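4. What the courthouse vigils left behind

I came to this part of the study sideways. My plan had been to write about turnout at public mourning for judges and other officials, and I had a nice tidy spreadsheet going, and then I kept getting stuck on a smaller question that I liked a lot more. What happens to the notes? People bring flowers and candles to a courthouse, and they also bring paper. They write to the person who died, or to the court, or to whoever they think will be reading. And then it rains, or the steps have to be cleared for Monday, and somebody has to decide whether a damp index card is trash or a public record.

Koltunport was a good place to ask. The city has had a written policy on sidewalk memorials for years (two pages, mostly about candles), and the county courthouse there drew a crowd in October that filled the steps and spilled well down the block. The city clerk's office kept the paper. All of it! I was given four boxes and a desk by a window, and I read for the better part of two weeks.

The full set came to 195 notes that I could read well enough to code. I left out anything that was only a printed sign or a sticker, which was a judgment call, and I go back and forth on it. A printed sign says something about politics too. But I wanted the handwriting, the things people had to stop and think about before they put them down, and I decided early that mixing the two would muddy it.

4.1 How I sorted them

My first coding scheme was far too fussy. I had separate codes for gratitude, admiration, respect and thanks, and if you can tell those apart in a three-line note written on a knee, you are a better reader than I am. I collapsed them. By the end I was working with who the note speaks to, what it asks for (if it asks for anything), and whether it mentions a ruling or a law by name.

I read everything twice, with a gap of a few weeks between passes, and then a second reader at the Jilar Center took a random portion. We disagreed most on the question of address. Take a note that begins "We will keep going." Is that written to the judge, or to the other people on the steps? I had it as the crowd. My second reader had it as the judge. We talked it over for most of an afternoon and ended up allowing both.

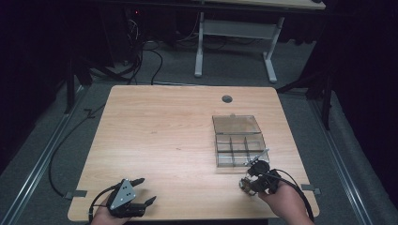

Figure 3.

About the author
Research fellow in civic life, Jilar Center

4.2 Who the notes talk to

I expected the notes to speak to the judge, and most do. They use "you," they say thank you, and quite a few tell a short story about a job or a marriage or a lease. The surprise was how many turn partway through and start speaking to someone else. A writer will open with thanks and then, after a line break, tell the legislature to do its job. I started calling these turning notes, and once I had a name for them I saw them everywhere, so I went back and checked the early boxes again to be fair to them.

The turning notes are longer than the others, and they are much more likely to name a law. They are also the ones where the handwriting gets bigger toward the end — I did not code for that and probably should have. Earlier work on memorial writing tends to treat grief and demand as two separate kinds of message. In Koltunport they share a card.

4.3 A quick comparison with Flistow

Flistow is a smaller town up the river with its own vigil that same week. The paper there was not saved. What I have is a local blog that typed up the messages as they were taken down, more than 40 of them, and I have no way to know what was skipped. So please read this part loosely.

With that said, the Flistow messages are strikingly local. They mention the school levy and the bridge, and one argues at some length about parking near the library. Almost none name a federal case. My hunch is that the smaller crowd made people write for readers they knew, where a person on the Koltunport steps could assume strangers. I would love for someone to test this with a better set than mine.

4.4 Keeping paper, or not

The clerk's staff told me that keeping the notes was never really debated. Somebody put them in a box and the box got a label. The city's draft rules, posted for comment on Sunday, April 2, 2023, would change that. Under the draft, paper left at a public building would be held for a set period and then thrown out unless a resident files a request. I understand the storage problem, having moved those boxes up a flight of stairs myself. Still, the first request in this case (mine) came long after the holding period in the draft would have run out, and under those rules I would have had nothing to read.

I sent a comment along those lines. The city had not posted a final version when this paper went in, and section 5 works from the draft language.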